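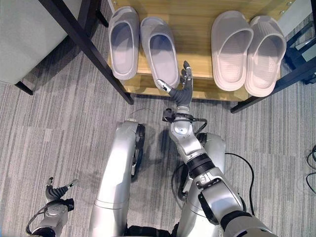 歩行記録計「Urnden」の測定値は、履物の種類と靴底の厚さに影響を受ける。初回の設定を始める前に、測定時に履くものを一足に決めておくこと。厚い底のスリッパを二足、木製の棚の上に並べて置いているような家庭では、甲のストラップが平滑なものと、うね状の凹凸があるものとで、センサークリップの留まり方が異なる。凹凸のあるストラップには付属の面ファスナー帯を併用する。

## 4.2 装着と基準歩行の登録

1. 本体裏面の電源ボタンを長押しし、表示灯が緑色に点灯するまで待つ。
2. クリップを右足の甲の中央に取り付ける。矢印をつま先側に向ける。
3. アプリ「Vernadov」を開き、［機器の追加］から本体番号の末尾4桁を入力する。
4. ［履物］の項目で「スリッパ」「靴」「素足」のいずれかを選択する。
5. 椅子に腰掛け、両足を床につけたまま15秒間静止する。
6. 開始音の後、普段の速さで直線を歩く。途中で方向を変えた場合は手順5からやり直す。
7. ［基準として保存］を押す。

> **注記** 服薬中の利用者は、基準歩行を毎回同じ時間帯に登録する。服薬時刻は［メモ］欄に入力できる。

> **注意** 立位が不安定な利用者が測定する場合は、介助者が必ず横に付き添うこと。後ろから支えると歩幅の値が乱れることがある。

### 4.2.1 エラー表示

| 表示 | 内容 | 処置 |
|---|---|---|
| E-142 | クリップの傾きが許容範囲外 | 手順2に戻り、付け直す |
| E-984 | 静止中に足の動きを検出 | 手順5をやり直す |

E-142が続けて表示されるときは、面ファスナー帯の緩みを確認する。改善しない場合は履物を替え、手順4から再登録する。履物を替えた後の記録は、以前の基準値と比較しないこと。

### 4.2.2 記録の保存と受診時の提出

本体には最大2260件の記録を保存できる。上限に達すると古いものから上書きされるため、受診前にアプリと同期しておく。

- ［共有］→［PDF］で期間を指定し、出力する。
- 紙で提出する場合は「週間集計」を選ぶ。詳細表示は頁数が多く、診察時の確認には適さない。
- すくみ足や転倒があった日は、時刻と状況を［メモ］欄に追記する。

> **注意** 本機の測定値は診断を目的としたものではない。値の変化を理由に、自己判断で薬の量や服用時刻を変更しないこと。

同期の手順は4.3を参照。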